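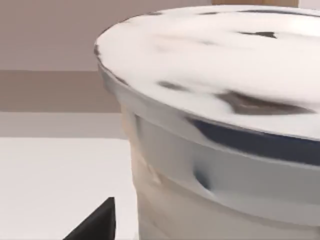

Last edited in May by retno_tarigan

Drawer smells musty, what worked for you?

retno_tarigan wrote:
Hello all, I inherited my aunt's linen cabinet and I love it dearly, but every napkin that goes in comes out smelling like an old basement. I've tried baking soda for 11 days (a fresh bowl every few mornings, bless me) and I'm ready for other ideas!

mcatterall wrote:
Oh, I feel for you. Take the drawers out completely, wipe them with half vinegar and half water, and stand them in the shade with a breeze for 4 days. Go easy on the liquid -- bare wood drinks it up.

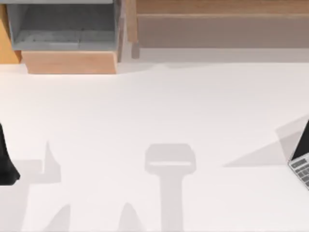
Re: Drawer smells musty, what worked for you?

yoga_m wrote:
Sorry Malcolm, I have to disagree on the vinegar. I did my mother's dresser that way and we smelled salad until the holidays. A thin coat of clear shellac on the inside sealed ours up, and I'd skip straight to that.

mcatterall wrote:
Well, shellac over damp wood just traps the trouble, my friend. Dry it first, then we can talk. And if a drawer has a long bar handle, take that off too and wipe behind it, since dust loves to settle there.
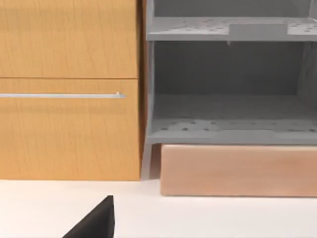

Also leave the drawers open a crack at night for a while. It looks untidy, I know, but my wife has forgiven me.

yen_trinh wrote:
Cedar blocks for me, sanded lightly every spring. Retno, is the back panel against an outside wall?

retno_tarigan wrote:
It is! Moving it tonight.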